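Review: Hollmann Shared Bench Handbook and Card Set (Udeo edition)

I have been living with this set since August, which is longer than I usually give anything before I write it up, and I'm glad I waited, as my opinion of it went down and then back up again. We run a two-arm tabletop bench in Londerside, doing household tasks (plates, mugs, drawers, that sort of thing), and before this our rules were a sheet of paper taped to a door. It was a good sheet of paper! But it had been written for one arm, and it had been photocopied so many times that the line about speed limits was more of a gray smudge.

What you get for $239 is a spiral-bound handbook of 206 pages, a box of 24 laminated cards, and a wipe-clean layout sheet with a pen that dried out in my first week. The handbook is meant for reading at a desk. The cards are meant for the bench, and they are the reason to buy it. Each one covers a single situation: starting up, handing over to the next operator, working near a drawer, one arm holding while the other moves, and so on. The type is large enough that I can read it without hunting for my glasses, and I wish more publishers would think about that.

I started with the card for two arms on one table, as that was where our old sheet was weakest. It asks you to decide before the run which arm owns which part of the table, and to say out loud who gets the middle. I felt silly doing this for the first few days. By the second week I was catching plans that would have sent both grippers to the same spot, so now I say it cheerfully and don't care who's listening.
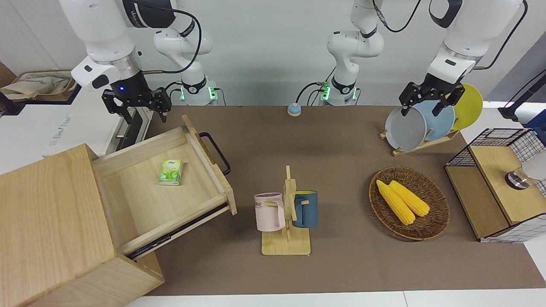 Left gripper at the gray plate in the dish rack, right gripper open above the pulled-out drawer.

The layout sheet goes along with that card. You sketch your fixed things first, meaning the arm bases and any cabinet or rack, and then the things that move. There's a nice bit of advice in the handbook about sketching drawers in their open position, with the handle and all, even if you plan to start with them shut. I had always drawn ours closed. An open drawer takes up an awful lot of table, and an arm path that clears the cabinet nicely can be a very poor path once the drawer is out.

Where the set really won me over is the chapter on cables. I have read plenty of safety documents that say "route cables safely" and leave it there, as if you'd been planning to route them some other way. Hollmann gives cables a chapter and two cards. You're asked to move each arm slowly to the farthest places it will need to reach, stop at each one, and look at where the slack has gone. Then you look again with the wrist turned. You're also asked to note what the loop could catch on, and to treat anything with a peg, hook or handle as the first suspect.
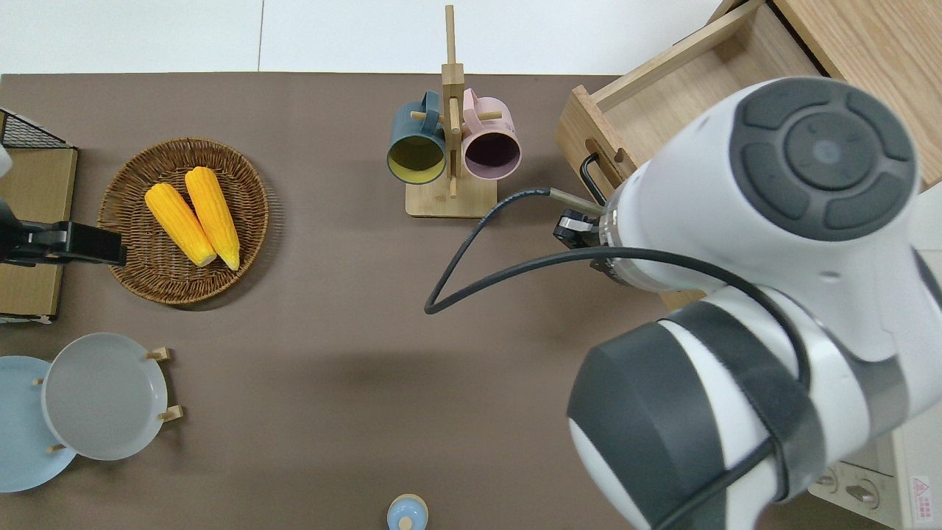
I tried that the long way, every reach and every wrist angle, and it took most of a morning. The book suggests repeating it whenever you change a gripper or shift a piece of furniture, and I'll confess I have a shortened version for small changes. If I've only moved a basket over by a hand's width, I check the reaches on that side and get on with my day. The handbook would frown at me a little, I think.

The grasping section is more mixed. It's sensible about plates (pick your grip point before you pick your speed, and know what the plate will do in the rack when you let go) and sensible about mugs on pegs, where lifting straight out is often the wrong motion. Then it spends eleven pages on boxes. If your work is boxes, you'll be delighted. For a bench with dishes and food on it I wanted more about round and lumpy things, and about woven baskets, which can slide when a gripper nudges the rim.

I did get one question over and over while I was trying the set, mostly from people with smaller setups than ours, so I'll put it in.

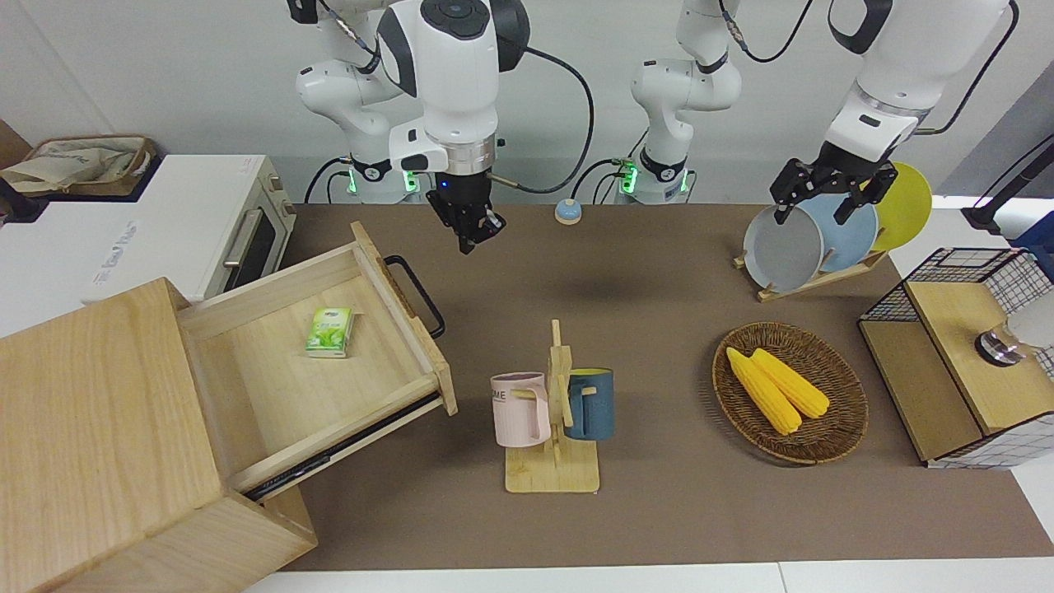
Do I need a written rule for a gripper that isn't holding anything?

I would write one. The set has a card for it, and the gist is that an open, empty gripper gets the same clearance as a loaded one for as long as the arm is powered. It also asks you to choose a waiting position for each arm and write it on the layout sheet, so that "out of the way" means the same thing to everyone who runs the bench.

Back to the set itself. I compared it with the Bisden checklist, which a good many small labs use and which costs a lot less. Bisden is quicker. You can get through it in almost no time, and for a single arm in a tidy corner I'd be perfectly happy with it. It has very little on two arms sharing a space, though, and nothing on cable slack that I could find. Its startup page is better than Hollmann's, and I've clipped ours into the front of the card box.

A few grumbles while I'm here. The cards are numbered but the handbook chapters don't use the same numbers, so you're forever flipping to the table at the back. The Udeo edition has wider margins than the plain one and, as far as I can tell, the same words. And the box lid doesn't stay on.
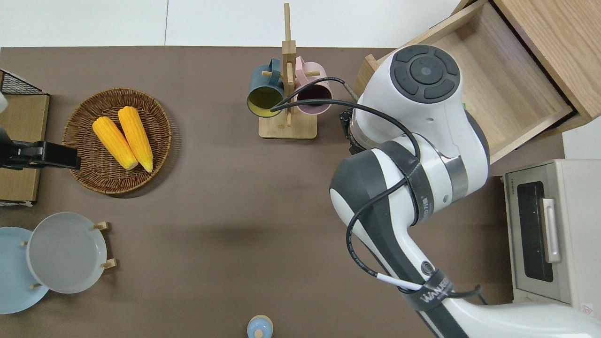 The handover card deserves a word too, as it's the one our newer people like best. It has four lines: what each arm was last doing, where each arm is now, what has been moved on the table, and anything that felt off. You fill it in with a grease pencil and the next person reads it before touching a control. We had something like it before, in theory, and in practice it was a shout across the room on the way to lunch. I'd buy a pad of these on their own if they sold them.

One thing to be clear on before you order: the set is a book of good habits. It won't do your risk assessment for you, and it says so on the first page and again in the back. You'll still need the manual for your own arms, and whatever your workplace requires.

I'd recommend it to anybody running two arms on one table, especially if several people take turns. If you have one arm and one operator, borrow a copy and read the cable chapter. And bring your own pen for the layout sheet.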